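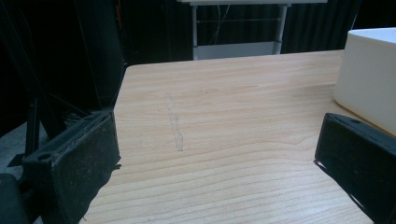
Ottilie Ruchti had never built anything with a motor in it before March. She repairs accordions for a living, in two rooms over a bakery in Buvcombe, and she wanted a gripper that could pick up reeds and set them down again without bending them. What she has so far is a hand-held version with two black fingers, which she works herself while a camera on the tool records what the fingers do.

"The arm comes later," she says. "I have the money for the gripper and I have the time for the gripper. The arm is another year."

She does the work at the shared workshop in Mondville, where a monthly key costs her 39 dollars. Lingyun Long, who has been a member there longer, helped her with the wiring and still checks her code when it stops.

The fingers are the third pair. The first was too thin and twisted when she squeezed. The second held up fine, but the screw holes were in the wrong place and she had to drill them again by hand. "I measured from the wrong edge," she says. "Twice, so both of them matched."

The pads have given her more trouble than the fingers. She has tried three kinds of glue, and the corners still come up first. Long thinks she should cut a shallow groove and seat the pad in it. Ruchti would prefer to keep gluing until she is sure about the thickness. They have had this talk several times.

"If the pad is too soft you can't tell when you have the reed," she says. "If it's too hard the reed jumps out. I can feel that with my own fingers. I can't write it down yet."

So she records. Each take is one pick and one release, and she saves the bad ones along with the good. When we spoke she had 3,777 takes on a drive, 215 of them from a single weekend. Long wrote the program that sorts them, which they call Lai. It threw out 212 takes on its first run, and most of those turned out to be fine. It has been fixed since – mostly.

I asked whether a pair of tweezers would do the same job.

"Tweezers are what I use now," Ruchti says. "My hands are good until lunch. After lunch I do the bellows."

She plans to print a fourth pair of fingers next, a little narrower at the tip, and to try Long's groove on one side only.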